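Gallery: Hand-Held Grippers and the Box Packing Job

Posted January 31, 2021 by Rami Twal
Porkdale > Packing > Equipment planning

Laurinda Rebelo asked me to put the picture page up before the February budget meeting so people could see what kind of work the money is supposed to cover. Fair enough. I've added my notes on the quotes as well. A picture of packets and grippers tends to make everyone in the room feel that the thing is nearly bought, and I don't think we're anywhere near that.

The short version for those who only look at the top of a page: we have two quotes, one from Grestel and one from Lehner. Both cover hand-held grippers, which a person works by squeezing, and both promise that what the person does with them can later be used to train an arm. Neither quote includes the arm. I had to read the Grestel one twice to be sure of that. It's on the last sheet under "deployment hardware, by arrangement," with no price next to it.

Our mixed boxes are the job in question. Snack packets of every size and finish go into a plain carton, and the mix changes when the buyers change their minds, so often. Crackers in clear film, foil pouches, flat cartons, long thin packets that slide under everything else. It takes a new hire a morning to get decent at it. I mention that as the number any machine has to compete with, and I'd like to see it written into the meeting notes somewhere.

What bothers me most about the Grestel offer is the 2,000 recorded runs they call a starter set. Starter for what? I asked how many more would be needed once the buyers swap a pouch for a tin, and the answer was that it "depends on the variation." Everything we do is variation. If each seasonal change means another round of recording, then this is a running cost and it belongs on the labor line. It's currently sitting on the one-time purchase line, where it looks much smaller.

The time estimate has the same problem. Their sheet says 40 hours of recording for the starter set. Work it out and you get a little over a minute for each run, with no allowance for setting out the packets again, changing over operators, lunch, or throwing away the runs where somebody fumbled. I would double it before I believed it, and I'd want to know who is standing there doing it. It won't be the vendor's staff. I checked.
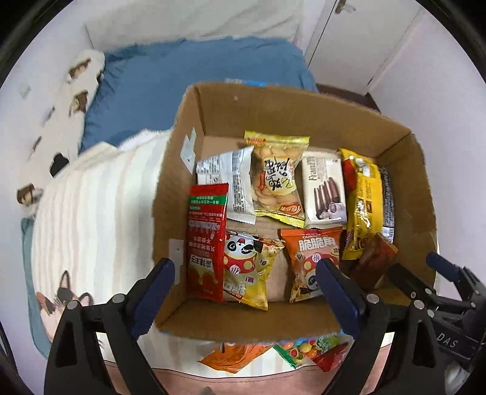 Then there are the consumables. Fingertip pads are a wear part with both vendors. Grestel wants $378 for a replacement set and won't say how long a set lasts on slick film, only that "customers are generally satisfied." Lehner is cheaper per set but sells them through Darkwood, and anyone who was here for the label printer business will remember how long it takes Darkwood to ship a small order. I have asked both for a wear figure in writing. Lehner has at least replied to say that they're looking for one.

Lead time from Lehner is 13 weeks. Grestel says they can ship right away, which I would find more comforting if they hadn't also told me the model in the quote is being replaced this year. If we buy the old one, do the old recordings work with the new one? The salesman said he didn't see why they wouldn't. I want that from somebody who would have to fix it.

Some of you have asked why we don't just get one pair and try it. I'm not against that, and it's the only version of this plan I could sign today. But a trial has to be able to fail. When we tried the strapping machine we kept it because it was already paid for and bolted down, and we still strap most of the heavy orders by hand. So if we do a trial, I want the following agreed before anything is ordered:

One pair, rented or on a return clause. Lehner has hinted at a rental. Grestel hasn't, and I'd push them on it.

Our own packets, in our own cartons. The demo clips from both companies use stiff little boxes and wooden blocks. I have nothing against wooden blocks but we don't sell any.

The recordings belong to us. Grestel's terms give them a license to everything recorded on their devices, for as long as they like. Lehner's terms don't mention it at all, and I don't take that as good news either.

A stop date, picked now, with a person's name next to it. I'll put mine down if no one else wants it.

I also want somebody to price the boring choices next to this one. A second packing bench and a better rack for the pouches would cost a fraction of either quote. The rack idea came from the evening shift and has been waiting on a signature longer than the robot quotes have existed. I'm told that a rack doesn't "build capability." It would get the pouches off the floor.

Laurinda sees it differently, and since this is her page as much as mine, I'll give her side properly. She thinks the recording work is worth doing even if we never buy an arm from either of these two. Her argument is that packing is the one job here we can't hire for in the fall, that the tools will get cheaper, and that whoever already has good recordings of their own products will have the easier time of it when they do. She also says I said all the same things about the scales, and she's right that I was wrong about the scales.

My answer is that the scales came with a price for the whole scale. If the tools really are going to get cheaper, that sounds to me like a reason to wait a year. And I haven't seen anything yet that says recordings made today can be read by whatever is on sale by then. She has promised to find out, and if she comes back with something solid I'll change this paragraph.

Other costs I couldn't find in either quote, so please ask about them if you get the vendors on the phone and I'm not around:

Storage for the recordings. Both say "cloud included," and both include it for the first year only.

Training the operators. Lehner gives a video. Grestel gives a day on site and bills the travel.

Repairs. I can't tell if a dropped gripper is covered. People are going to drop them.

Somebody's time to check the recordings. Neither vendor brought this up until I did, and then both agreed it was very important.

The training itself, meaning the computer work that turns recordings into something an arm can run. Grestel calls it a service and quotes on request. I have requested. Lehner says there are "free tools available," and when I asked who at Porkdale would be using them the line went a bit quiet.

What goes into the February meeting, as of now: a request for rental terms from both companies, the open questions above, and the rack. No purchase. If you think that's too cautious, bring a figure with you, preferably one that didn't come from a salesman.

Copies of both quotes are in the green folder in the packing office. Please put them back in order, as Grestel doesn't number its pages.

Corrections and comments to Rami Twal or Laurinda Rebelo.

Back to Equipment planning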